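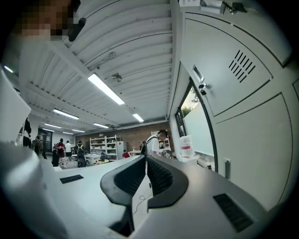 # Comment un robot apprend à prendre un objet

Au club de robotique de Dirthorpe, les élèves se retrouvent chaque vendredi. Leur projet s'appelle Magesa. Ils veulent apprendre à un robot à ranger une table.

**Une pince, c'est quoi ?**

La pince est la main du robot. Elle a souvent deux doigts. Quand les doigts se rapprochent, ils serrent l'objet. Quand ils s'écartent, ils le lâchent. Toi, tu as cinq doigts, mais essaie de prendre une gomme avec seulement le pouce et l'index : ça marche très bien !

**Qui montre le geste ?**

Au début, le robot ne sait rien faire. Alors un élève tient la pince dans sa main et il fait le geste à sa place. Il avance, il serre, il soulève, il pose. Une caméra filme chaque essai. Ensuite, l'ordinateur regarde tous les films et il cherche ce qui se ressemble.

**Est-ce qu'un seul essai suffit ?**

Non. Pour apprendre à faire du vélo, tu es monté dessus beaucoup de fois. Pour le robot, c'est pareil. Les élèves avaient prévu 1 000 essais. En novembre, ils en avaient déjà 1 527 !

**À toi d'essayer**

Demande à un ami de fermer les yeux. Explique-lui comment prendre un crayon sur la table, avec des mots très simples : « avance », « descends », « serre ». Après, changez les rôles.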